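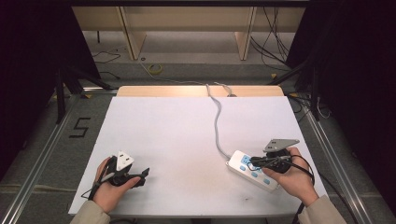 ## 4. Equipment planning and cost

**Figure 4.** Collection station during a power strip task, with a hand-held gripper in each hand. The strip lies diagonally on the white board with its grey cord running towards the far edge. Rails and tripod legs stand beside and behind the work area.

### 4.1 Scope of the budget

The previous section set out the task list. In this section we report what it cost to equip one station for that list, how the purchases were ordered, and what we would change in planning a second station. All amounts are in Canadian dollars before tax. Salaries, floor space and computing are excluded, as they were carried by the department and would differ at another site.

We considered two ways of gathering bimanual demonstrations. The first was teleoperation of a pair of arms, for which Donnelly supplied a written quotation in June. The second was a pair of hand-held grippers used directly by the operator, as in Figure 4. The quotation for the arms was well beyond the funds available in the first year, and delivery could not be promised before the end of the term. We chose the hand-held grippers and deferred the arms to the evaluation phase.

### 4.2 Purchases

Table 2 lists the main lines. The grippers were bought from Timitgate as a matched pair, with cables and mounting plates included. The frame was cut to length by Lerkon and assembled on site by the second author.

| Line | Supplier | Cost ($) |
|---|---|---|
| Hand-held grippers, pair | Timitgate | 2818 |
| Aluminum rails and brackets | Lerkon | 400 |
| White work board | Sirance | 129 |

**Table 2.** Main purchases for one station. Tripods, curtains and the wooden table were already on hand and are not costed.

The grippers account for most of the total, and we had expected this. The board was a late addition. Early trials were run directly on the tabletop, and pale objects were hard to segment against the wood grain under our lighting. A plain white surface did not solve the problem for white objects such as the power strip, but the coloured parts of those objects (in this case the light blue socket panel and switch buttons) gave enough contrast for our labelling procedure. A mid-grey board would probably have been the better purchase, and it is priced the same.

Household objects were bought locally in small lots and charged to consumables. We recommend keeping these out of the capital budget. Objects wear and get replaced, and under our purchasing rules each change to a capital line needed a new approval.

### 4.3 Cabling and layout

Cabling was under-budgeted. Both grippers are tethered, and the cables supplied with them were long enough for a seated operator at a small desk but short for our table. We ordered longer ones, which took nine working days to arrive and held up the bimanual tasks for that period. The single-handed tasks went ahead in the meantime.

Tethering also sets a limit on the layout. A cable that hangs off the side of the board has to clear the rails and the tripod legs through the full reach of the arm. We settled the tripod positions first and the rails second — the reverse order would have saved us one set of brackets. Floor positions were marked in black tape so that the station could be put back after cleaning.

### 4.4 Planning a second station

A second station is proposed for the coming year. Based on the experience above, we would make the following changes to the order:

- Buy the longer gripper cables with the grippers.
- Hold one spare gripper between the two stations. Timitgate sells them singly, but at a higher unit price than the pair.
- Order the rails after a full day of trial tasks with the tripods in place.
- Set aside a contingency for brackets, tape and power distribution, which were paid for out of petty cash the first time.

Prices in Table 2 were confirmed with the suppliers on July 11, 2021. Lerkon has since advised that extrusion prices are under review, so the rail line should be treated as a lower bound. M. Urquijo prepared the cost records and C. Quintana checked them against the invoices.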